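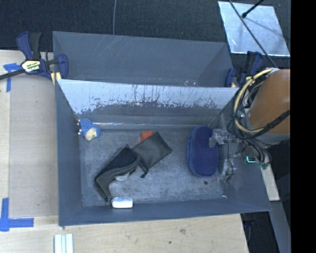
4.2 What is left at the bottom

We had expected, when we began sorting through the bins at Mumton, that the full ones would give us the most to talk about. They were certainly the ones people wanted to show us, and several households had plainly been looking forward to it. Yet as the visits went on we found ourselves spending longer and longer over bins with only a handful of things in them, and our notes on those are now a good deal thicker than our notes on the rest. Of the 465 bins and boxes we went through across Mumton and Drenville, 379 held things of more than one sort, and it is these mixed bins that concern us in this section.

A mixed bin, as we use the term, is one whose contents would not be kept together in a shop, a drawer or a sensible person's list. Figure 3 gives a good idea of the kind of thing we mean. A small blue plush toy with a cream-coloured patch lies in a back corner, while a black fabric case and a flat dark grey pouch have ended up touching one another near the middle. There is something bright orange-red mostly hidden behind the pouch, and a small white object close to the front wall. We coded the toy as "soft", the case and the pouch as "holders", and the other two as "unsorted", a category that Jolien Prins argued for from the start and that the rest of us came round to rather slowly.

Holders deserve a paragraph of their own. By this we mean cases, pouches, sleeves, purses and drawstring bags, or anything else made chiefly to keep some other thing in. They were the most common items in the mixed bins, and they were also the hardest for people to part with. Asked what a particular case was for, many of our participants would turn it over a few times, open it if it opened, and then tell us at some length about a thing they used to own. One woman in Drenville kept up to 5 of them in a shoebox inside a larger bin, and was quite firm that each would be wanted again (she may well be right, and we should very much like to hear if she is).

Soft toys raised a different question. Our coding scheme, which Aoi Nomura drew up with children's bedrooms in mind, assumed that a toy would be found among other toys. In the mixed bins it was often the only one, and we had to add a separate code for "single toy among adult items" in September, after which Paweena Onsri kindly went back over the earlier sheets. We have kept the older code in the tables as well, so that readers who wish to compare our figures with those of the first visits can do so without too much trouble.

A word should be said about the bins themselves. Grey plastic ones were popular in both towns, and people tended to describe them by their wear: the scratched one, the good one, the one with the bad wall. In Figure 3 the front bin is scuffed along its back wall and rubbed lighter in patches across its floor, and we recorded marks of this kind wherever we met them. Scuffing did not go with any one sort of contents, although Iason Vasilakis still suspects that a larger sample than our 4,000 or so coded items might show something.

We come back to the unsorted items in Section 4.3, where the views of the Astden households are set beside these.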